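The Round Table at the Reading Room

Aldo Bianchini had already put the kettle on when I arrived, and he wanted me to sit down before I asked him anything at all. He has looked after the reading room on the second floor of the old Pruditz building since it opened, and he talks about it the way other people talk about their gardens.

"People come for the books, and of course I'm glad they do," he told me, pouring. "But they stay for the table. You put your bag down, you put your lunch down, and before long you're talking to whoever is across from you."

He bought the table secondhand, through a friend at Bullik, and it took two people and most of an April afternoon to get it up the stairs. I asked whether he minds what gets left on it. He laughed for quite a while at that! 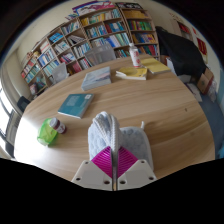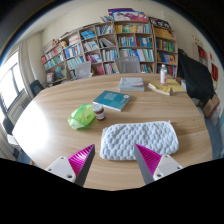 Photos: Pruditz Reading Room. The teal book and the small jar are on the table in both.

"A tidy table makes people whisper," he said. "I like a book or two out, and somebody's little pouch, and a jar of something. It tells you that you're allowed to be here." He does clear it at the end of the day, slowly, and he admits that he usually ends up reading whatever he was supposed to be putting away (the evening before my visit he had gotten to page 176 of a novel he never meant to start).

The quilted pouch pleased him especially, with its bumpy, puffy surface. "My mother quilted," he said. "You can't walk past a thing like that without giving it a squeeze."

We talked for a long time about the curved bookcase, too, which is packed with books of every color. There is a system, Aldo insists, worked out with Teuber, his partner in the project, though he lets the leaning ones lean. He would love a second table someday, maybe one that seats 12, if he can find a corner for it. Then he went off to look for the cookies, and we had another cup of tea.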